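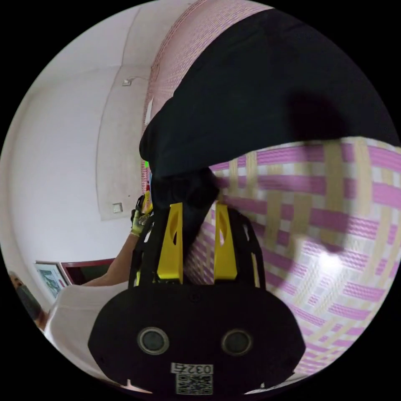 Losura Neck and Back Intake Set

Version 6. Released March 18, 2007.

Contents

Intake and follow-up records from the Drinever clinic in Edurville. Each record covers one adult seen for neck or lower back pain. The set holds 101 records in one comma-separated file, losura.csv, with one row per patient and 17 columns.

Columns

patient_id: random number, not linked to the clinic chart
age_band: ten-year bands
region: neck, low back, or both
onset: sudden, gradual, unknown
pain_first, pain_last: patient's own rating, 0 to 10
visits: total visits on the plan
rotation_left, rotation_right: degrees, neck cases only

The remaining columns are listed in fields.txt.

Missing values

Blank means not recorded. A zero in pain_last is a real rating. Rotation is blank for all low back cases. In 7 rows the final visit was missed and pain_last is blank.

Changes from version 5

Onset codes merged from five to three. Visit dates removed. Duplicate rows from the September import deleted.

Limits

One clinic, no comparison group. Ratings were taken at the front desk on paper and typed in later. Do not use the set to compare treatments.

Use

Free for teaching and research. Cite as Võ, Losura Neck and Back Intake Set, version 6.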